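Calum Dunbar
March 18, 2022

Thread on table settings for the small units at Wollow. I've been asked three times this month why we cut the standard setting back to one mat, one plate, one bowl and a caddy. Notes follow.

1/ The old kit list had 46 line items per unit. Most came back from changeover unused. Two things got used daily: bowls and spoons. So the setting is now built from the bowl outward.

2/ Stack order is mat, square plate, bowl, spoon. The mat goes toward the far half of the table, stripes running side to side. The cutlery caddy stands off the mat, to the right.

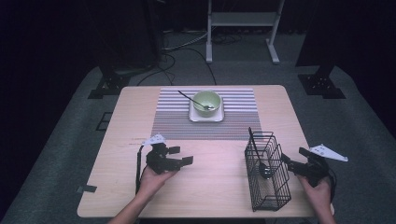
3/ Spoons are long-handled. A short spoon slides under in a deep bowl and someone has to fish it out. The long handle rests against the rim and stays there. Spares live upright in the caddy, bowl end down. I know the hospitality convention is the reverse. Handle up means you don't touch the part that goes in your mouth.

4/ Mats are the Tanasarn woven ones, striped. We trialled plain felt from Kasumach first. Felt holds crumbs and takes a day to dry. Woven gets shaken over the sink and wiped. 143 mats in service since last winter, 17 retired, nearly all for curled corners.

5/ Store mats flat. Rolling them saves a shelf and costs you the mat.

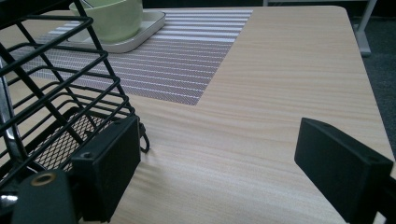 6/ Caddies got more argument than anything else. Claratar quoted us on solid-sided ones, which look tidier and collect water in the bottom. Damp cutlery standing in a closed cup smells by the second day. The black wire type has an open grid up the sides and a fine diamond mesh for a floor, so you can see the table through it and anything left in there is obvious at changeover. Cost difference over 84 units was small enough to ignore.

7/ One fault with wire — thin handles can work through the grid and catch when you lift the spoon out. Check before you pull.

8/ Colour. Pale green bowl on an off-white plate was the purchasing team's call. No technical opinion from me, except that tea marks show on the cream glaze inside. Bicarb and a damp cloth.

9/ Revised kit list goes out to cleaners next week. If your unit still has the felt mats, bag them and leave them in the linen cupboard.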